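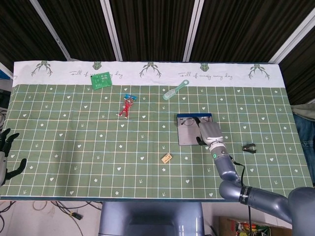 Step 1: Pick your practice objects

Before I touch any code I raid the junk drawer. You want things that are different from each other in every way you can manage: something flat, something squishy or bristly, something with arms sticking out, something tiny. My current bunch has an old circuit board, a red action figure, a light green hairbrush, a binder clip, a little wood block and a gray metal plate. The plate is the villain of this tutorial, so if you only copy one item from me, copy that one!

Flat stuff is hard for a two-armed build like mine. A block has sides, so the fingers have somewhere to go. A plate lying on a table gives you a thin edge and not much else, and a stiff gripper coming down on it will happily push it around until it lands on the floor (ask me how I know).

Step 2: Put a grid under everything

I spent way too long trying to tape a measured grid onto bare plywood, and then I found a green checked tablecloth at the Villisville flea market and quit taping. Any cloth with regular squares will do. Mine has hearts and stars on it and "Full of energy every day" written along the border, and my friend Nerea Bermúdez now says that to me every time the arm faults out.

Pull the cloth snug and clip it under the table. Wrinkles will catch a fingertip and drag the whole lot sideways. Measure one square with a real ruler and write the number down, because printed squares are not always as wide as they are tall.

Step 3: Find your table height

Do this with the arm in slow mode and one hand on the stop button. I mean it about the hand.

Jog the gripper down over a bare patch of cloth until a sheet of printer paper just drags between the pad and the table. Save that height. Then move to the far corner and do it again. If your two numbers don't match, your table isn't level with your robot's base, and you can either shim the legs or correct for it in software. I shimmed. I'm lazy, and the software fix never quite held for me.

Once you have the height, set a floor limit 2 mm above it and don't let any script go lower. You'll raise and lower this limit a lot later on, so put it somewhere easy to find at the top of your settings file.

Step 4: The press and slide

Okay, the plate. What finally worked on my bench was to give up on grabbing it from above.

Bring the gripper over one side of the plate, pads closed. Lower it slowly until you see the motor current tick up, then stop. You want a light press, and on my arm that's 8 percent of the max current – yours will be different, so start lower than you think. Now slide toward the table edge, keeping the press steady. When a finger's width of plate is hanging over the edge, lift off, open up, and come in from the side with one pad under and one on top.

Watch the cable on your arm while you do this. Mine runs down the outside and used to snag when the wrist rolled, until I gave it a bit more slack and a loop of Velcro at each joint.

If the plate spins instead of sliding, you're pressing too far from the middle. Move in a little and try again. If it doesn't move at all, you're either not pressing hard enough or your pads are too slick. A strip of bicycle inner tube glued on the pad fixes that for almost no money.

Step 5: Run it a bunch of times

I do 10 tries with the plate in the same spot, then start moving it one grid square at a time. Write down every miss and which square it was in. My first full day of this came to 70 tries, and nearly all the bad ones were in the squares farthest from the base, where the elbow is almost straight. Moving the robot closer to the table cleared up most of it.

Keep the other hand parked off to the side for now. Two hands at once is a whole different headache, and I'm saving it for the next page, along with the hairbrush.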